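Jundo Opens Its Kitchen Robotics Workshop to Visitors in February

KOLLANO – Jundo, a developer of robot arms for household tasks, will hold an open day at its Kollano workshop on the last Friday in February. The program gives local residents, students and trade partners a close view of the company's work on kitchen automation.

Visitors will be received in groups of up to 28. Two sessions are planned, one in the morning and one beginning at 2 p.m. Each opens with a short talk by the engineering staff, followed by a demonstration at the kitchen counter and time for questions.
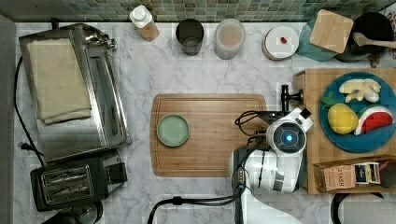

A robot arm over the cutting board at the Jundo kitchen counter, with toy fruit on a teal plate.

The demonstration concentrates on handling everyday items in a home setting. Jundo has chosen a furnished counter for this work – with appliances, dishes and containers in place – so that guests can judge the equipment in familiar surroundings. Staff will explain how a task is planned, how the arm is guided and how each attempt is reviewed afterward.

"Household work is a demanding test for any machine," the company said in a statement. "We want the public to see the work as it stands today, including the parts that still need improvement."

The open day is organized with Phan, the company's training partner, which will present its two-day introductory course for technicians. Information on the course, known as Jorov, will be available at the reception desk throughout the day. Enrollment is open to applicants without previous experience in automation.
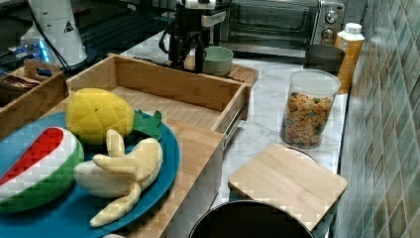
Do visitors need to register in advance?
Registration is required for both sessions and can be completed through the Jundo website or by telephone. Places are assigned in the order in which requests are received.

Admission is free. Children under 12 must be accompanied by an adult, and all guests are asked to remain behind the marked line while equipment is in operation. The workshop is accessible by wheelchair from the main entrance.

Members of the press who wish to attend should contact the Jundo communications office before the event.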